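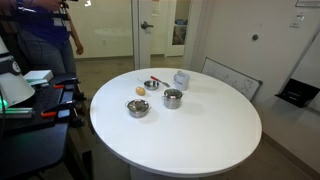
Shared Kitchen Program, Rodville
Progress report to the Maksymiv Fund
20 November 2021
Prepared by Hannelore Rainer

You asked for a plain account of what the starter sets have done so far. My answer is less cheerful than the one you got in September, and I would sooner you heard it from me than from the spring audit.

We have handed out 18 sets against a plan that called for more by now. The cost to date is $1,414, of which $548 went on lidded pots. I argued for cheaper ones at the start and lost. I still think we overspent, although the steel has held up and I have had no complaints about handles coming loose.

The contents have not changed. Each household gets a shallow pot with two side handles and a glass lid, a taller straight-sided pot with a metal lid, a small steel bowl, a turner and a mug. The glass lid is the one item people mention without being asked. They like to see what is going on without lifting it. The taller pot gets used for pasta and not much else, as far as I can tell. The bowl is too small to mix anything for a family, and two households told Miroslava Nazarenko they keep keys in it.

The egg lesson remains our first session. People boil one, then fry one, and take home a card with the times. Attendance was fine in Rodville. In Julinby we had five people at the first session and fewer at the next, and I don't accept the explanation that the weather did it. The session runs in the late afternoon, when most of the people we want are at work or picking up children. I have asked for an evening slot and been told the room is spoken for.

On results, I would be careful. The September summary said that participants were "cooking more at home." What we have is a form on which people ticked a box saying so, filled in while we stood next to them. Miroslava has started phoning households a month after they get a set and asking what they cooked the day before. Her notes are short, but I trust them more than the forms.

Requests for the next period:

- Swap the small bowl for a larger one, at the same price if the supplier will do it.
- Hold off on Vumdale until the Julinby hours are settled.
- Drop the tick-box form.

I have not asked for more money. If the evening sessions don't fill, I will recommend that we stop at two towns.

Related items
Starter set contents and prices
Julinby session hours
September summary
Egg lesson card (print version)
Vumdale: notes on a possible third site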